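Chapter 5
Wood in the Home

Wood is one of the oldest materials people still use every day. A kitchen may hold a wooden table, spoons, shelves and at least one board for cutting food. Each of these was chosen for a different reason, and this chapter looks at how those choices are made.

Wood comes from two groups of trees. Hardwoods, such as maple and walnut, come from trees with broad leaves. Softwoods, such as pine, come from trees with cones. The names can mislead — balsa is a hardwood, and it is very light.

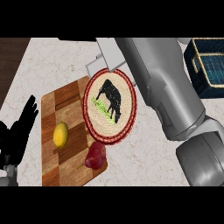
Figure 5.1 Fruit on a cutting board with a checkerboard pattern of light and dark squares.

Wood takes in moisture from the air and gives it back. As it does, it swells and shrinks, mostly across the grain. A wide plank may cup or split in a dry room. Builders allow for this movement by leaving gaps or by joining smaller pieces.

Section 5.1 covers grain and how to read it. Section 5.2 follows a small workshop, Jollow, as it dries a load of lumber in October. Review problems begin on page 282.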